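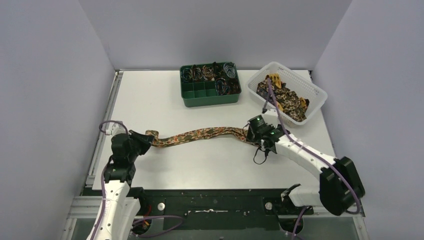 Gregor Aitken asked after the last report whether the straps could be folded flat and stacked, as that would save the cost of trays. We tried it. Flat stacks slide, and the long straps slip out from the bottom, so we are staying with coils.

The lanyard work for Sinderia is on schedule. The order is for 3000 pieces, and 1000 were sorted and delivered by the end of July. Each lanyard is laid out at full length, coiled and put in its own compartment in a tray. Straps still to be done wait in a mesh basket.
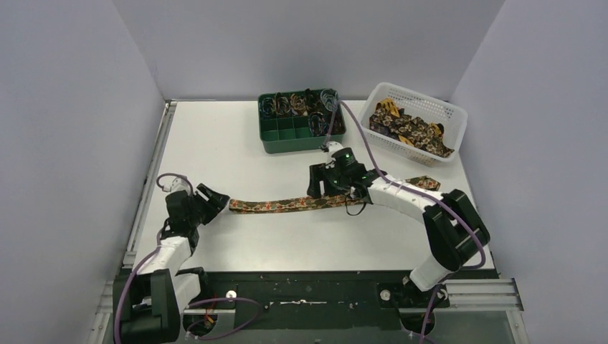
The money released so far has gone on trays, baskets and table time. Nahom Sisay has placed an order with Unano for 8 more trays – they should arrive before the next delivery. Spending is within the budget you approved.

One problem remains. The patterned straps crease when they sit in a full basket, so we now fill it only halfway. Craig Paterson will send the updated costs on Sunday.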